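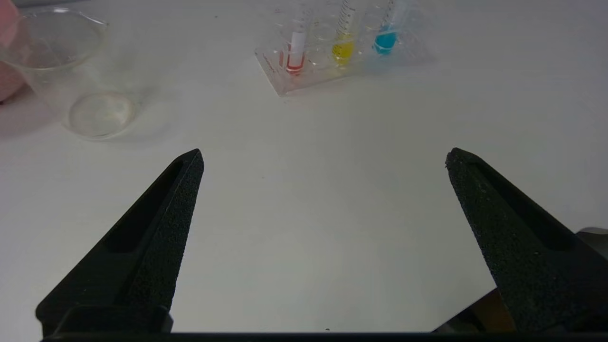
Cleaning and Maintaining White Work Surfaces

A white tabletop shows residue sooner than a dark one, and most damage to it comes from the cleaning method. The notes below apply to sealed, painted and melamine-faced tops. They do not apply to marble or unfinished wood.

Routine cleaning

Remove dry grit first with a soft brush or a barely damp cloth. Grit dragged under a wet sponge leaves fine scratches that later hold dirt and read as gray haze.

Mix 2 teaspoons of plain dish soap into a quart of warm water. Wipe in straight, overlapping passes from the back edge to the front. Rinse with a second cloth and clear water, then dry. Soap film left on the surface is the usual cause of a tacky feel.

Stains

Coffee and tea: baking soda and water mixed to a thin paste. Leave for 4 minutes, lift with a damp cloth, rinse. Do not scrub.

Ballpoint ink: rubbing alcohol on a cotton pad, blotted from the outside of the mark inward. Test on the underside first. Alcohol softens some paints.

Dried glue: warm the spot with a cloth wrung out in hot water, then push the glue off with a plastic scraper held nearly flat. Metal blades will nick the facing.

Black rubber marks: a white eraser removes most of them. Melamine foam also works but is a mild abrasive and dulls gloss finishes with repeated use. Limit it to the mark itself.

Yellowing

Yellowing from sunlight is a change in the finish and cannot be washed out. Bleach will not reverse it and may attack the edge banding. On painted tops, sand lightly and recoat. On melamine, the panel has to be refaced or replaced.

Edges and joints

Water enters at the edges. Check the banding every 3 months, and each January if the table stands in an unheated shop. Lifted banding with hot-melt backing can be reset with a household iron on low heat, a sheet of baking paper between iron and band, and firm pressure with a wood block until cool. Swollen core will not shrink back fully; dry it, sand the high spot and seal it before rebanding.

Related pages: Choosing a Plastic Scraper; Storing Solvents in a Small Shop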